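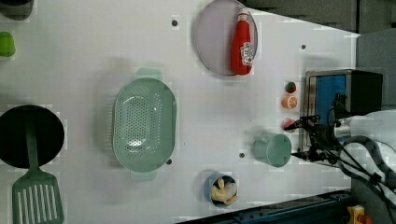

Words done today: 1,604, which puts the second draft of the Gomdale chapter at 2,967. I wanted 2,000 by the end of the week, so I'm ahead for once. Most of it is the argument between the two sisters over their mother's house, and it only started moving when I gave them something to do with their hands. I have them clearing up after a meal, and neither will sit down first. I took the mint green colander with the small round holes for the younger one to hold, and put the ketchup bottle lying on the plate, because the older sister would be annoyed by that and not say so. It gave me half a page.

Shahnaz Majumder rang at four. She has read the opening and thinks the train journey is too long by 400 words. I said I'd look. I have looked, and she's right about the bit with the ticket inspector, but I'm keeping the tunnel.
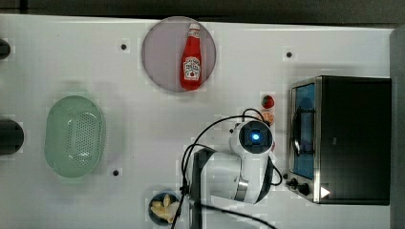 She also asked whether Costance is a real town. It isn't — I took the name from a misprint on an old map and never changed it. She thinks readers will trip over it. I may go back to Kassab, as it was in the first draft.

Wrote to Urs Thaler about the dates for the July reading. No answer yet. Rain since lunch, so no walk.

Tomorrow: cut the inspector, then start on the scene at the solicitor's. I still don't know who gets the piano.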